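The Middle Shelf
By Patricio Medina

Gerier has sold household goods from the same corner in Lagos for long enough that regular customers walk to the right aisle without looking up. The store carries 339 lines. Most of them are small, cheap and bought weekly, and most of them come in plastic that slides.

That last part matters when you have steel shelving. Bottles and boxes stay where they are put. Soft packs of wet wipes creep forward, lean on each other and end up in a heap by closing time. In June the store changed how it lays out its wipes, and the staff have kept to the new layout.

The rule is a stack of two, then a gap. Green packs go to the left and pink to the right. The stacks sit in loose rows from back to front, with bare shelf showing between them so a hand can get in on either side.

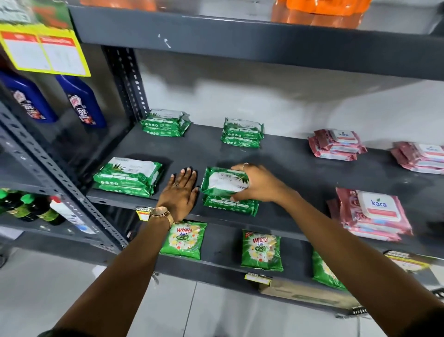
Before June the wipes were piled four and five high along the front edge. It looked full, and it used less of the shelf, but customers who wanted the pack at the bottom pulled it out and the rest came down. Staff were rebuilding the piles several times a shift.

Stacking is done with two hands. One rests on the shelf and the other slides the pack into line by its sides. Pressing on the top pack is discouraged, as the one underneath shifts and the job has to be done again. Labels face up so the color and the lid can be seen from standing height.

The shelving is slotted angle, bought secondhand from a supplier called Plikar when another shop closed. The posts have holes all the way up, so a shelf can be moved with a wrench and a few bolts. Gerier lowered the one above the detergent to put wipes at waist level, where parents with a child on one arm can reach them. Detergent stayed at the bottom. Packets of powder are heavy and they stand up well by themselves.

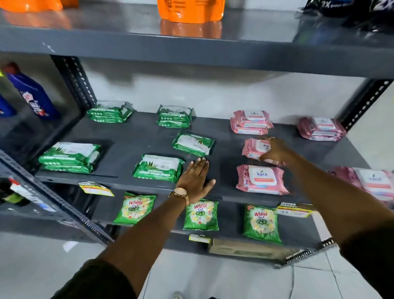
Green aloe wipes to the left, pink Kara packs to the right, as the shelf is set out.

The drawback is storage. Fewer packs on display means more cartons in the back room, and somebody has to bring them forward. The store now refills wipes 2 times a day, once before opening and once in the middle of the afternoon. Each refill starts with the packs already out. They are moved to the front and the new ones go in behind.

Pouches get similar treatment on the shelf above, though they are harder to keep upright. A few are left standing with space around them and the rest wait in the carton.

Tarkalel, a smaller shop two streets over, tried the same layout over the summer and went back to tall piles after a month. Its shelves are narrower, and there was no room to leave the gaps.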